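Feb 18, 2019

# Two weeks with the Ovel wrist kit

I should say up front that I paid for this thing myself. It cost 1568 dollars, a figure I know by heart after explaining it at home. For that you get the Ovel gripper, a small camera that bolts on at the wrist, a cable as thick as a garden worm, a mounting plate, a bag of screws, and a license key printed on a card so glossy that you have to tilt it away from the lamp to read it.

You don't get an arm. The arm I already had, a secondhand Brastton that lives in my spare room and has never once been called beautiful. It is slow and it hums. When it's parked it looks like a heron that has heard bad news. But it repeats its moves well enough, and until this month it had an old two-finger claw on the end that could hold a tennis ball if you approached the tennis ball with respect.

My friend Dace Siliņa talked me into the Ovel. She runs one at her shop, where it loads small parts into trays, and she described it as "fine." From Dace that's a rave. She once used the same word for the birth of her nephew.

## Getting it on the arm

The box claims the kit fits "most popular arms." The Brastton is on the list, in the back of the manual, with an asterisk. The asterisk leads to a note telling you to buy an adapter ring from a company called Negussie. The ring adds six days of waiting and it comes in a padded envelope with no instructions at all, which I minded less than I expected. It's a ring. It has holes. You line up the holes.

The trouble started with the cable. Ovel wants you to run it down the arm using their clips, and their clips are sized for an arm thinner than mine. I used hook-and-loop straps from a drawer. They look terrible and they've held up through everything I've done since.

Then there's the torque wrench. The manual says to use one on the plate screws and gives you a number. I didn't own a torque wrench that small, so I borrowed one from Judit Fekete down the street, who restores clocks and owns a small version of every tool ever made. She asked what it was for. I told her. She asked what the robot was for. I said I'd bring the wrench back by dinner.

All told, the hardware took one evening. If you have a newer arm and thinner joints, you could be done before the coffee gets cold.

## The software, a weather report

You have two choices. There's Ovel's own app, which is free with the kit, and there's Tranilari, which is a paid add-on with a free trial. Ovel's app does the basics: open, close, how hard, how far. It has a big round button for calibration and a progress bar that goes to the end, thinks about it, and starts over. The first time, I assumed something had broken. The second time I went and made a sandwich. By the third I'd found the line in the manual saying the bar is supposed to run twice. Why not draw one longer bar? I wrote to support to ask and got a very kind answer that didn't mention the bar.

Tranilari is much nicer to use. You click on a thing in the camera view, and it works out an approach and shows you the path before the arm moves. It costs 50 dollars a month after the trial, and I've been putting off the decision by not looking at the calendar.

Both programs want the camera calibrated against a printed sheet of dots. Print it at full size. My printer quietly shrank it to fit the page, and I spent most of a Saturday-type afternoon wondering why the gripper kept reaching for a spot just in front of everything, like a person feeling for a light switch in a hotel.

## How it grips

Very well, mostly.

I ran it through my usual pile of household junk. Pill bottles were easy. So were wooden blocks, a roll of tape, and a deck of cards still in its box. The force setting is fine enough that it picked up a paper cup without crushing it, and then a second one inside the first, and got them apart again. My old claw would have made confetti.

Soft things are hit or miss. It'll take a rolled sock all day. A sock that's just lying there, being a sock, it pinches at one corner and drags along the table. I don't hold this against it. I've seen people fold laundry that way.

Flat things are the weak spot. The fingertips that ship with the kit are thick, and anything lower than a coaster gets shoved around instead of lifted. Ovel sells a thin set separately. I haven't bought them, mainly on account of the conversation I'd have to have about it.

I also did a long run, two hundred picks of the same block from the same spot, with me in the next room pretending to read. It dropped 2. Both drops came early, and after I raised the grip force one notch there were no more. The motor housing got warm but I could rest my hand on it.

## The camera

I have mixed feelings about the camera, so it gets its own section.

The idea is sound. With a camera at the wrist, you see what the gripper is heading toward, and nothing in the room can step in between. Setup was painless. The lag is short enough that I stopped noticing it after the first night.

The picture quality, though, is from another time. It's soft, and the edges go blocky wherever something dark meets something light. Worse, the short bracket in the box puts the camera so close to the gripper that the gripper takes up most of the view. You paid for a camera, and what it likes to look at best is the other thing you paid for.
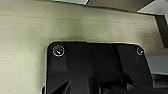
*The wrist camera's view. Mostly gripper, some wall.*

On the bright side, I can report that the finish is a handsome matte black and that the screws in the plate catch the light nicely. I've become fond of the one on the left.

For close work, the view matters less than you'd think. Both programs blank out the part that's always gripper and use whatever is left over, and for blocks on a table that's plenty. For anything small, or anything off to one side, I wanted more room to see. There's a taller bracket in the online store, out of stock when I looked. Dace printed her own and has offered me the file. She says it's fine.

## Things I'd want to know before buying

- The power supply has a fan, and the fan has opinions. Put it under the table.
- The license key is tied to one computer. Moving it takes an email and a day's wait.
- Spare screws are included, and they're the right ones. I mention it because I've bought kits where they weren't.
- The emergency stop in the Ovel app is a button on the screen. Please also have a real one.
- The manual's drawings are good. The sentences between the drawings were written by somebody in a hurry.

## Would I buy it again

Yes, with some sighing. The gripper itself is the best one I've used on a home budget, if you allow that my home budget had to be bent to get there. The camera is okay and would be better with a bracket that already exists and should've been in the box. I'd skip the Ovel app for anything past the first week and pay for Tranilari, if I could stop being cheap, and I'm told there's a yearly price.

If all you do is move blocks around, an older two-finger claw will still get you most of the way, and mine is for sale. It comes with a tennis ball.

Next up is the drawer test. I want the arm to open the top drawer of my desk, take out a pen, and shut the drawer again. So far it can open the drawer. I'll post when there's a pen involved, and in the meantime I still have Judit's wrench.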